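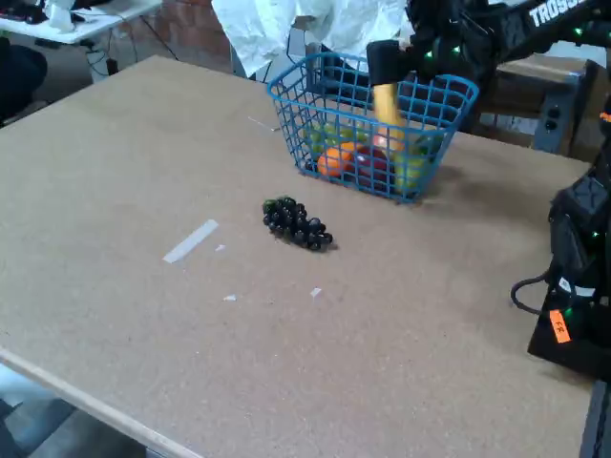
The Skivura scoring rules fit on two pages. Michalis Xenos had written most of page two himself, and by October he regretted the fourth paragraph.

The fourth paragraph concerned the banana. Under Skivura, an episode began with the fruit in a fixed arrangement and ended when the target item was released inside the basket. Contact with the rim was recorded but not penalized. The Prultgate policy had been run for 100 episodes under these rules and had released the banana inside the basket in 67 of them.

The reviewer at Ulludel had sent back one question. She wanted to know why 13 of the 67 were marked with a lowercase r.

Xenos opened the log at 6:40 in the evening and sorted by episode length. The r stood for reversal. In each of the 13, the arm had reached the basket with the banana, stopped above the rim, and gone back. It had set the banana on the board, withdrawn, waited, and picked it up again. The second attempt was always clean.

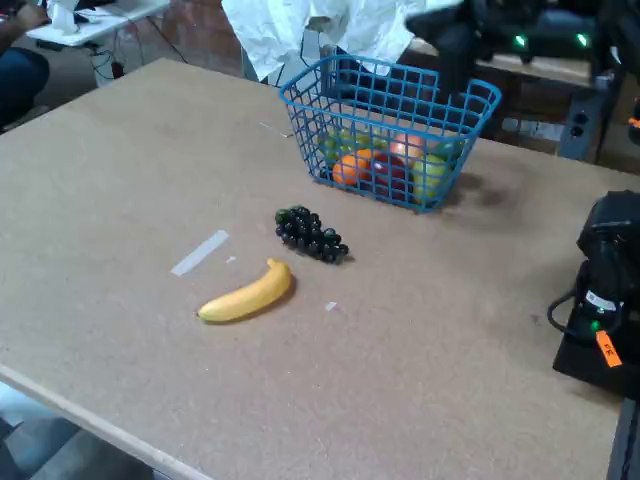 Fig. 2. Banana on the board beside the dark grapes.

The training set held 876 demonstrations. None was supposed to contain a reversal, as the operators had been told to discard any attempt they corrected halfway. Xenos wrote a short script to look for gripper openings outside the basket. It returned one file. The operator field said Gkikas.

He watched it twice at normal speed. Gkikas brought the banana to the rim, held it there for four seconds, and put it back down on the board. Then he picked it up again and finished the task. The comment field, normally blank, contained the words "wrong way up." 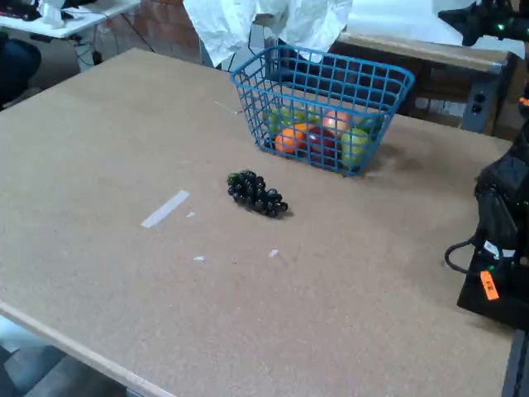
One file in 876 should not have produced 13 reversals in 100. Xenos retrained without it, which took the night, and ran the evaluation again the next morning with the same seeds. The count of reversals was zero. The count of successes was 54.

He subtracted one number from the other and got 13. He checked the episode indices. They were the same 13. Without the file, the arm stopped above the rim at the same point, held the banana there, and stayed until the time limit ended the episode.

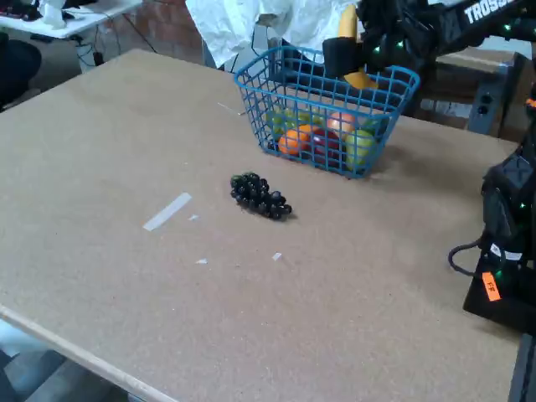 Fig. 4. Banana held vertically by the gripper, tip toward the rim of the basket.

Gkikas had left the lab in the spring. Xenos wrote to him and asked what he had meant by the comment. The answer came at noon. Gkikas did not remember the episode, but he supposed that he had not liked the angle.

Xenos put the file back in the training set. He deleted the fourth paragraph, wrote a new one that defined a reversal, and added a column to the results table. Under "cause" he typed "operator preference," looked at it for a while, and left it in. Then he reset the fruit and started episode one.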